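Pendel > Around the building > Photo galleries > The slides

Last updated: April

THE SLIDES, CONTINUED

Anyone who has visited us on the Thammasiri side of Brirnport knows that Pendel is a shoes-off building. The people who hadn't visited found out at the door, in whatever socks they had chosen that morning. So two years ago we bought house slides, which were supposed to take up no more of anyone's attention than the coat hooks do. This is the third gallery page about them.

A recap for those joining us now. There are two colors, pale pink and black. The original idea was that pink would be the smaller sizes and black the larger, and this lasted until the first reorder, when the supplier in Bendau had plenty of pink in large and plenty of black in small and we took what was going. Color now tells you nothing at all about fit. People still pick by color, walk six steps, turn around and come back for the other ones, and the first ones stay wherever they were stepped out of – generally the middle of the doorway.

The second idea was that slides would be returned in pairs. I would like to say a word in defense of this idea, which I think was a good one. A slide has no laces and no buckle, so it comes off whenever its owner is thinking about something else, and then it is one slide, and the other is under a radiator. Last winter we had a run of visitors in one pink and one black. A few of them thought it was on purpose and complimented us.

Wanpen Duangkaew finally wrote the system down. It fits on a card by the door, and the short form goes like this: find both, put them sole to sole, put them away together. Sole to sole keeps the part that has been on the floor away from the part that goes near your foot, and you can carry the pair in one hand with your coffee in the other. The long form of the card has opinions about socks and I won't reproduce it.

The pictures below come from a bigger folder. There are 361 in it, which is a lot of pictures of footwear for a building that does other things. I have picked four. Requests for the remainder can be sent to the front desk, where they will be treated with sympathy.
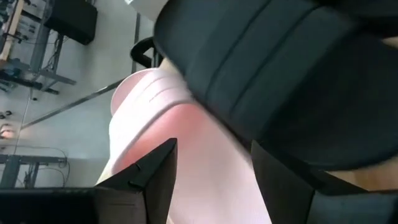
Charcoal gray meets pink, at a range most of us don't get to with footwear.

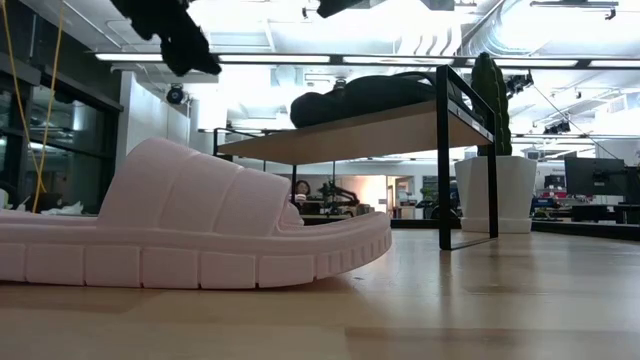 Pink slide, taking a lie-down on the floor. Bag on the table, cactus next door.

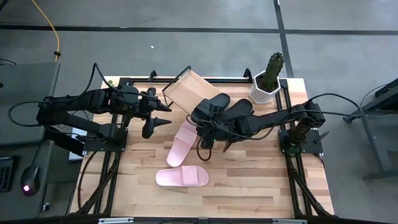
Black pair, sole to sole, as per the card. The pinks are still waiting their turn.
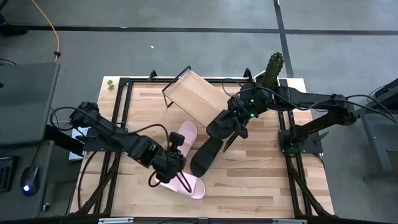

Pinks on the wood at the near side, with a black one for company.

A few notes, in answer to the messages that always follow one of these pages.

On the pink. It is pale, and in some lights it is paler than that. The catalog had a name for it involving a shell. We have been asked several times whether it shows the dirt, and it does, with real commitment. They wipe clean with dish soap and an old cloth. Please don't put them in the dishwasher on the second floor. I mention the second floor because that is where it was tried.

On the soles. The one lying on its side in the second picture gives you the best view of how thick they are, with the blocks all along the edge like a little row of teeth. They add a useful amount of height, and a person who changes out of them before a meeting will find the table has gone up. They also pick up gravel, so no, they are not for the parking lot. Even just to get something from the car.

On the cactus. It is artificial. It was put in on the understanding that we would work up to a real one if this one did well, and opinions differ on how to judge that. Someone has been watering it. The planter has no hole in the bottom, so if this is you, please stop, or at least use less.

On the bag. I have had no fewer than three guesses as to the owner and they were all wrong. The lost property shelf is behind the front desk, next to the umbrellas, and a description of the contents is appreciated before we hand anything over.

On sizes. The next order goes in soon, and it will be 12 pairs, in whatever combination the front desk can get people to agree on. There is a sheet. Write your actual size. In the last round somebody wrote "normal," and somebody else wrote "same" underneath it, and we did our best with that.

On odd ones. If you have a single slide at your desk, you are not in trouble, and its partner is very likely in the crate under the stairs, where singles go to wait. Bring yours down and try it against the others. Check the straps too, and don't go by color alone – two pinks can be two lefts, as one of our guests walked around proving for most of an afternoon.

On whether there will be another gallery. I had planned for this to be the last. But the umbrella stand has started to go the same way, and I am told there is already a folder. In the meantime, if you have a good picture of the slides in an unexpected part of the building, send it to the front desk with the floor and the time of day, and say whether you put them back afterwards. Pairs only for the main gallery. Singles get their own page when there are enough of them, and going by the crate, that will be before the summer.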